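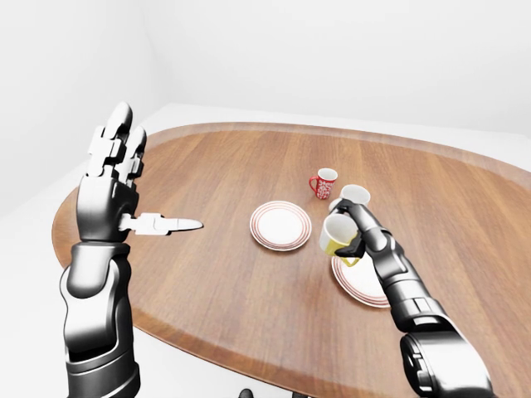
Moataz Abou Zeid
Outreach editor, Nustby Space Science Group

Updated July 26, 2020

Feltton sounding rocket student flights: frequently asked questions

What is the Feltton programme?

Feltton is a sounding rocket campaign that carries small student experiments to the edge of space and back. The rocket goes up, coasts, and comes down under a parachute. It does not go into orbit. The next launch window opens in December from the Nuttall range.

Who can apply?

Any team of university students with a supervisor on the staff of their department. Teams may have up to 6 members. You can mix courses and years, and two universities may apply together if one of them agrees to handle the paperwork.

We do not take applications from companies or from individual students.

How high does the rocket go?

The planned peak height is 200 km. The final figure depends on the total payload mass and is confirmed to teams after the mass review.

How long will my experiment be weightless?

Long enough for most fluid, combustion and small materials experiments. Biology teams should speak to us before applying, as samples have to be loaded well ahead of launch and late access is limited.

What are the limits on mass and power?

Each experiment can weigh up to 800 g, including its mounting plate, cables and fasteners. Power comes from the shared battery module. If you need your own battery, say so on the form and attach the data sheet. Lithium cells must be tested at Idham before they are allowed on the range.

What does it cost?

The launch is free for selected teams. There is a registration fee of £50, payable after selection. You will need to cover your own parts, your travel to Idham for testing and your travel to Nuttall for the campaign. Many departments have a small fund for this, so ask early.

What tests will our hardware go through?

Vibration, vacuum and a full electrical check with the service module. All three are done at Idham in one visit. An experiment that fails the vibration test can be repaired and tested again if there is room in the timetable. We cannot promise a second slot.

Do we get the experiment back?

Usually. The payload section is recovered by helicopter and returned to the range building, where teams collect their units. Some data is also sent down by radio during flight. Please do not rely on recovery alone for your main results.

Can we attend the launch?

Two people from each team may be on site. Everyone else can follow the countdown on the web stream.

What happens if the launch is delayed?

Wind is the usual cause. The window includes spare days, and we hold a weather briefing each morning. If the window closes without a launch, all selected experiments move to the next campaign and do not have to apply again.

Who owns the results?

Your team does. We ask for a short written report and a mention of Feltton in any paper you publish.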